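Chapter 5
Counting What Is Used in the Home

Every household is a small economy. Goods enter by the door, they stay for some time, and then they are eaten, worn out, given away or thrown into the bin. In the earlier chapters we studied goods as the seller sees them, with a price and a date of sale. In this chapter we follow them after the sale. The subject is called household consumption, and it is older than many students expect.

The first difficulty is a difficulty of words. In daily speech, "to consume" means to eat or to drink. In our subject it has a wider meaning. A blanket is consumed also, only very slowly. A loaf of bread may be consumed in two days, a pair of shoes in two years, and a good table may be consumed by three generations of one family. We therefore divide goods by the length of their service. Goods which are used up at once, or nearly so, are called non-durable. Goods which serve for several years are called durable. Between them lies a large middle group, the semi-durable goods, and to this group belong most clothing and most household cloth.
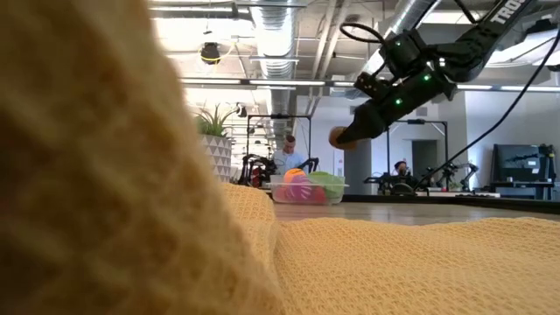
The middle group is the one that makes the most trouble for the person who keeps the accounts. Suppose that a family in the town of Kisov buys a woollen blanket in March. Should the whole price be written under March? If we do so, the family appears to live very richly in that month and rather poorly in all the following ones. Or should the price be divided over the years in which the blanket will be used? This second way is fairer, but it asks us to know how long the blanket will last, and the family itself does not know it.

Most surveys choose the first way, for the simple reason that it can be done. The student should remember this choice when reading any table of monthly spending. A high figure for textiles does not mean that more textiles were used in that month. It means only that more were paid for.

The Kisov study, to which we shall return several times, was made in this manner. It followed 162 households, and each of them kept a diary of purchases. Meifang Qiu, who prepared the diaries, asked for the purchases to be written down before the evening meal, while they were still fresh in the memory. In the first weeks the diaries contained 566 separate kinds of goods, many of them the same thing under different names. After the names were put in order, about 70 groups remained. Food was the easiest part of this work and toys were the hardest, as we shall see in section 5.3.

Toys are a good test of any system of groups. A wooden train may serve for ten years and pass from one child to another. A paper kite may not live until supper. Both are toys, and in most surveys they stand on the same line. Besides this, many toys copy goods from other groups. There are toy tools, toy furniture and toy food, and a hurried clerk who reads only the word "strawberry" in a diary will place it among the fruit.

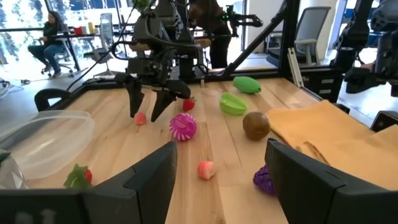 Fig. 5.2 Toy food on a wooden table.

This mistake was made in Kisov more than once. In the Motaung district a diary showed a very large purchase of fruit in one afternoon, and it was found later that the family had bought a play kitchen with all its parts. The lesson for the student is that a name alone is not enough. The diary must also tell for which purpose the thing was bought, and, if possible, in what kind of shop.

Before you continue, please make sure that you can explain the following terms in your own words:

durable good
semi-durable good
non-durable good
date of payment and period of use

5.1 The diary method

A purchase diary is a small book in which the members of a household write down everything they have paid for. It has four columns: the name of the thing, its purpose, the quantity and the price. The columns should be wide, as people write larger when they are tired.

© Vedanus Educational Press | Contact the publisher | Back to top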